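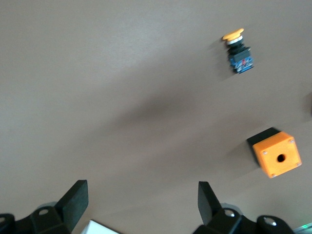
Visit report: Trerner equestrian center open day

I attended the open day at Trerner on July 20, 2024, mainly to look at the footing in the new indoor arena and to hear how the jumping program is organized. Gates opened at 10 and parking was on grass, which will be a problem for trailers after rain.

Indoor arena

The surface is a sand and fiber mix supplied by Gremetti, laid over a compacted stone base. Depth was firm along the quarter lines and noticeably deeper at the A end, where the lesson groups turn. Rungnapa Intarasuk, the arena manager, said the track is harrowed twice a day and watered each evening. She keeps a log of both, and let visitors read it. The entries for early July show two missed waterings, with the reason noted as pump pressure.

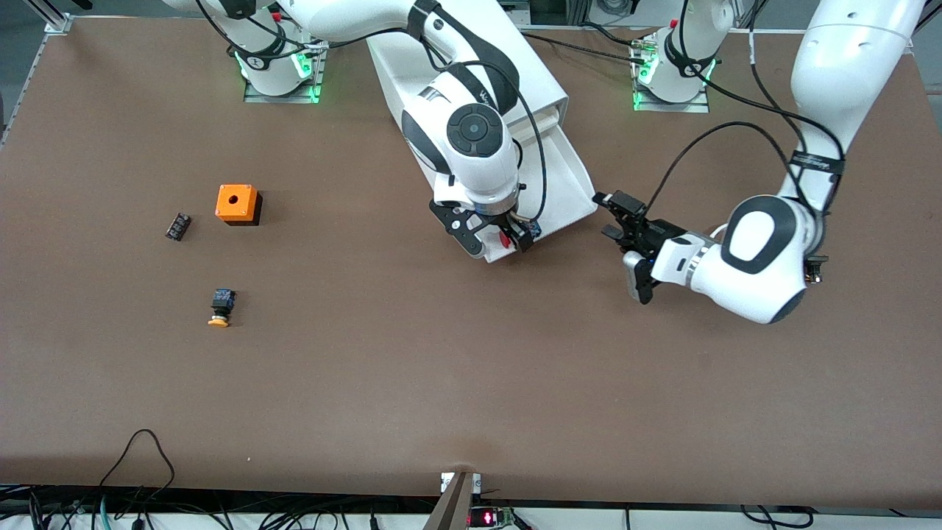 Lighting is even except over the mounting block. The kickboards slope outward at a good angle, but the gate latch sits at knee height for a rider on a medium pony and should be moved.

Jumping demonstration

Esther Swai rode two horses over a gridwork exercise: a placing pole, a cross rail, one stride to a vertical, two strides to an oxer. The first horse, Majimbun, rushed the vertical on the opening pass. She added a pole on the landing side and left everything else alone. By the fourth pass the canter was level and the takeoff spot consistent. The second horse, Flenance, is green and stopped at the cross rail once – no fuss was made, and the rail was dropped to the ground for the next attempt.
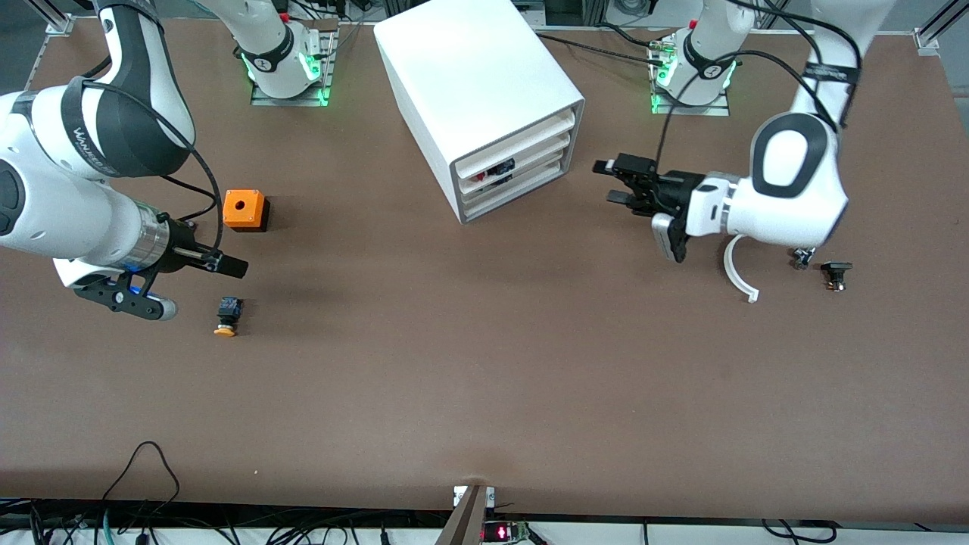 Questions afterward dealt mostly with distances. Swai sets the one-stride shorter than the textbook figure indoors and opens it up outside.

Stabling and fees

The barn has good airflow and wide aisles. Hay is fed from the floor. Full board is $999 a month, pasture board $529, and a half lease on a school horse is $700 with two lessons a week included. Farrier and vet are billed separately. Stalls at the north end were closed to visitors, so I have no notes on those.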